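5.3 Failures on stacked tableware

Of the 3000 bimanual demonstrations in the Dandalley set, 469 were thrown out before training. Hortensia Ojeda went through the rejects one by one on a Thursday and sorted them by cause. The largest group, with 215 episodes, came from a fault we had been confident enough to leave out of the risk table: the two hand-held grippers disagreed about what time it was.

Each gripper keeps its own clock, and the Bruma logger lines them up once, when a session starts. Over a long session the right unit fell behind. A drift this small does no harm when one hand works alone. With a plate in one gripper and a bowl in the other, the policy learned to let go slightly before the other side had hold. 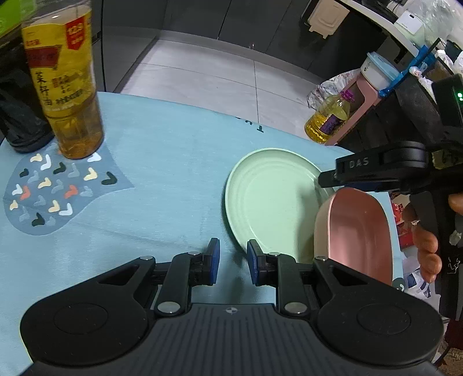 The effect on the robot was easy to hear. In the first evaluation the arm released early and then closed its fingers, with great care, on nothing. The safety monitor reported no fault, as force limits had been respected throughout. Iraklis Psarras has since added a dropped-object check, which the monitor might reasonably have been expected to have.

We now realign the clocks before every episode and reject any pair that fails the check. Retraining on the cleaned set removed the early release. It did not remove a second failure, in which the wrist turns too far when a dish stands on its edge — we return to that one in Section 6, with less confidence.

Figure 7. Two-gripper collection with plastic tableware.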